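Home | Syllabus | Handouts | Lab Hours | Links

Handout 4: Picking a gripper when you only get to pick one
Wiltberg Technical, Intro to Robot Handling

OK, so last time we got the arms moving and everybody was happy, and today I'm going to slow you all down by talking about fingers. I know, fingers sound boring. But I've watched more good arm projects stall on a bad gripper than on anything else (bad code included), and you have a choice to make before your October check-in, so let's get into it.

First, a bit of vocabulary. "Stroke" is how far the jaws travel between open and closed. "Payload" is what the arm can carry at the wrist, and please remember the gripper comes out of that number! If your arm is good for 500 grams and you bolt on 288 grams of gripper, you have 212 grams left for the thing you wanted to pick up. People forget this every term. I forgot it myself with my first arm and spent an evening wondering why it sagged.

For the lab we have three kinds you can sign out.

The Vermeulen parallel jaw. Both fingers move together and stay flat to each other, so it's great on boxes, blocks, anything with two straight sides. It's the heavy one, the 288 grams above. It opens wide and it repeats really well. My complaint is that the body is long, so your wrist ends up far from the tip and small wrist errors turn into big tip errors.

The Zeltovell pincher. One finger moves and the other is fixed. Light, cheap to repair, and it's what I'd hand to a beginner. The catch is that the center of the grip shifts as it closes, so if you aim the middle of the open jaws at a part, you'll shove the part sideways before you hold it. Aim the fixed finger at the part and you'll be fine. I like this one a lot.

The soft pads. These are sleeves that slip over either of the other two. They're nice on round or slippery stuff and terrible on anything thin, like a washer or a coin. They also pick up dust, so wipe them down before you start.

How I want you to test: pick one object and one spot on the table, and do 11 picks with each gripper. Same speed, same height, same start pose. Write down each result as a clean pick, a slip, or a miss. Don't throw out the ugly ones! If you bump the table, write that down too and keep going. Then change the object and do it again. When I ran this in the Hutenwood lab with plastic bottle caps, the pincher beat the parallel jaw, which I did not see coming, and I still think it came down to my fixed finger being better lined up that day.

One more thing on settings. Close slowly and set a current limit before you ever close on something hard. A small servo pushing against a steel bolt will sit there and cook, and it may not complain until it quits.

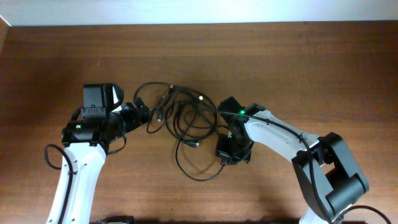

Cable parts are the hardest thing I'll ask you to pick up this term, so save them for the end. A block stays where you put it. A cable doesn't, and pulling on one end moves a loop you weren't even looking at. With a setup like this, two white arms facing each other over a pile of black cable, try splitting the job: one gripper holds, the other one moves. Go for the plug ends first, they're stiffer and give the jaws something to sit on. A light-colored connector is also a lot easier for your camera to find than a black plug sitting in black cable on brown wood, so start with a light one and feel good about yourself for a minute. And look at the arms' own wiring while you plan the path. It's black too, and there's a loop hanging under the left wrist that I'd keep well clear of the pile.

What to turn in: your pick tables for at least two grippers, one paragraph on which you'd choose and for what job, and a short note on anything that surprised you. Rough notes are fine, I'd much sooner read a messy honest table than a pretty one.

Before you leave the bench, open the jaws all the way, park both arms in the rest pose, and then cut the power. In that order, please. The sign-out sheet for the soft pads is inside the cabinet door, and I need them back before the next section comes in at 4.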